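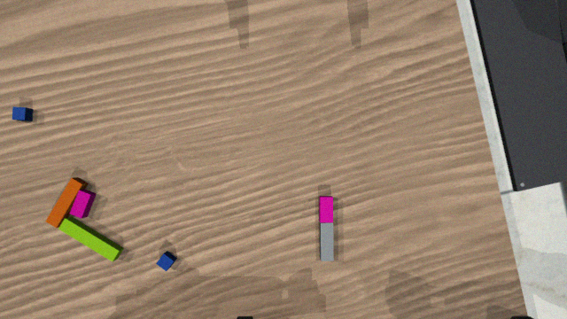 # Chapter 10: Weighing What You Cannot See

Proteins are a nuisance. They stick to tubes, fall apart in warm rooms, and turn up in a cell in wildly unequal amounts, so that the one you care about is usually buried under a mountain of one you don't. DNA, by comparison, is a polite houseguest. You can copy it, and once you have copied it you have plenty. There is no copying a protein. Whatever you scraped out of the dish is all you will ever have, less the part that is now stuck to the tube.

This chapter is about how biologists find out which proteins are in a sample by weighing pieces of them. The machine that does the weighing is the mass spectrometer. It is expensive, it hums, and it will report a number to four decimal places whether or not you fed it anything sensible. Much of what follows concerns the gap between those decimal places and a fact about a cell.

You will need two things from earlier chapters: the structure of the peptide bond (Chapter 3) and the idea of net charge at a given pH (Chapter 4). If charge made you unhappy the first time, go back now. It gets no friendlier in here.

## 10.1 Why pieces?

Suppose you have a purified protein and you want to know which one it is. The obvious plan is to weigh the whole thing and look the weight up. This works about as well as identifying a stranger by weight alone. You can rule out infants. You can't do much else.

Whole proteins have further problems. Many carry extra chemical groups, such as phosphates and sugars, that were added after the protein was made, and each group changes the total. Some have lost their first amino acid. Some have been clipped by an enzyme that was only doing its job. The weight you measure may match nothing in the database, or it may match the wrong thing beautifully.

So we cut the protein up first. The usual tool is trypsin, a digestive enzyme that cuts a protein chain after two amino acids, lysine and arginine. It is choosy, which is the quality we want. A cutter that chopped at random would leave us a different heap of scraps every time. Trypsin leaves nearly the same set of fragments each time, and we can predict that set on paper before going anywhere near the bench.

The word *nearly* is carrying some weight in that sentence. Trypsin skips a site now and then. It dislikes cutting when the next amino acid is proline, and it will also digest itself, given the chance, and donate its own fragments to your data. Anyone who has worked in the field for a year can recognize trypsin's own peptides on sight, the way you recognize a neighbor who parks in your space.

## 10.2 Mass, charge, and the ratio of the two

A mass spectrometer does not measure mass. Students find this annoying, and they are right to. It measures the ratio of mass to charge, written *m/z*, where *m* is the mass of the ion and *z* is the number of charges it carries.

Take a peptide that picks up one proton and shows a signal at 656. With a single charge, the ion weighs 656 and there is nothing more to say. Now let a second, heavier peptide pick up two protons and also show a signal at 656. That ion weighs twice as much. The two signals sit in the same spot on the plot, and a careless reader will treat them as one and the same.

How do we tell them apart? We look closely at the spacing of the small peaks that travel along with each big one. Carbon comes mostly as carbon-12, but a little of it is carbon-13, which weighs one unit more. A peptide contains a lot of carbons, so some copies of it contain one heavy carbon, some contain two, and so on. Each added unit of mass gives another small peak. If the ion has one charge, those peaks are one unit apart. If it has two charges, they are half a unit apart. With three charges the gap is a third.

> **Worked problem 10.1.** A cluster of peaks appears with its first member at *m/z* 656.0 and its neighbors at 656.5 and 657.0. What is the charge, and what is the mass of the neutral peptide?
>
> The spacing is 0.5, so the charge is 2. Multiply: 656.0 × 2 = 1312.0. The ion is carrying two extra protons at roughly one unit apiece, so subtract 2. The neutral peptide has a mass of 1310.0, to the precision we deserve.

The most common mistake in this problem is to forget the protons. The second most common is to subtract them before multiplying. Both give an answer that looks perfectly healthy.

## 10.3 Getting a wet thing to fly

Ions have to travel through a vacuum. Peptides live in water. For many years this was where the conversation ended, as the standard way to put a molecule into a vacuum was to heat it until it evaporated, and a peptide treated that way turns into something closer to toast.

Two gentler methods rescued the field. In the first, the sample is mixed with a light-absorbing compound, dried into crystals on a metal plate, and hit with a laser. The compound takes the blow and carries the peptides off with it. Most of them come away with a single charge, so the results are easy to read.

In the second, called electrospray, the liquid is pushed through a very fine needle held at high voltage. It leaves as a mist of charged droplets. The droplets shrink as the water evaporates, the charges are crowded closer and closer together, and in the end the peptides are left in the gas carrying whatever charge they could grab. Often that is two or three, and so you need Section 10.2.

Electrospray has one great practical advantage. It takes a liquid, so it can be hooked straight to the end of a chromatography column. The column spreads the peptides out over time, and the instrument gets to meet them a few at a time instead of all at once. A typical run lasts 60 minutes. A run that clogs at minute 58 also lasts 60 minutes, in the sense that you will have spent them.

## 10.4 Breaking the pieces

Knowing the mass of a peptide narrows the field but seldom settles the matter. Two peptides with the same amino acids in a different order weigh exactly the same. To read the order, we have to break the peptide and weigh the parts.

The instrument picks one ion, shuts out the rest, and sends it into a chamber of thin gas. The ion bumps into gas molecules until it snaps, most often at a peptide bond. Different copies snap at different bonds. The result is a ladder of fragments in which each rung differs from the next by one amino acid, and the size of the step tells you which.

In principle, then, you read up the ladder and write down the sequence. In practice some rungs are missing, a few belong to a different ladder, and leucine and isoleucine have precisely the same mass and look identical in this kind of experiment. Textbooks tend to print the good spectra. We have done the same in the figures for Section 10.6, and you should hold it against us.

## 10.5 A case from the freezer

Craig Morrison was studying how young muscle cells stop dividing and settle down to become muscle. He had a simple design: collect cells before the change and after it, digest the proteins, and compare. He ran the samples at Sedside, a shared facility with one good instrument and a long sign-up sheet, and he searched the results with a program called Uibo.

The program returned a list of 62 proteins that were more abundant after the change. It was a handsome list. Several were known muscle proteins, and their presence was reassuring. Several were not known to do anything in muscle, and that was exciting. Near the top of the second group was keratin.

Keratin is the protein of skin and hair. Muscle cells have very little reason to make it, while the people who prepare muscle cells make it all day long and shed it on everything. The "before" samples had been prepared in a closed hood in March. The "after" samples had been prepared later, on an open bench, in a drafty room, by a man with a beard.

The rest of the list did not collapse, but it had to be checked line by line. Morrison repeated the work with both sets of samples prepared side by side, in mixed order, along with a blank that contained no cells whatsoever. The blank was the useful part. Anything that showed up in it could not have come from muscle.

Look at what went wrong and what did not. The instrument weighed the peptides correctly. The program matched them correctly. There really was more keratin in the second set of tubes. Every step was accurate, and the conclusion would still have been nonsense, for the cells were not the only thing that had changed between one set and the other.

Keep this case in mind when you reach the Sondia data set at the end of the chapter. It was prepared with more care. It was not prepared with perfect care, and one of the exercises depends on your noticing where.

## 10.6 What comes next

The remaining sections take up matching in detail: how a program such as Uibo or Rasard compares a measured spectrum with a predicted one, how it scores the match, and how it estimates the share of its answers that are wrong. That last step relies on searching a second database made of reversed sequences, proteins that do not exist in any living thing. The program will find matches there too. Counting them is the subject of Section 10.7.

**Before you go on**, try the following without a calculator.

1. A peak cluster has a spacing of one third of a unit. What is the charge?
2. Trypsin is left overnight with a protein that contains no lysine and no arginine. What do you expect to find in the tube in the morning? (Remember to include the trypsin.)
3. Name two proteins other than keratin that might come from the laboratory and not from the cells. The growth medium is a good place to start.
4. Rewrite Morrison's first experiment so that the beard no longer matters. Shaving is an acceptable answer but will not receive full credit.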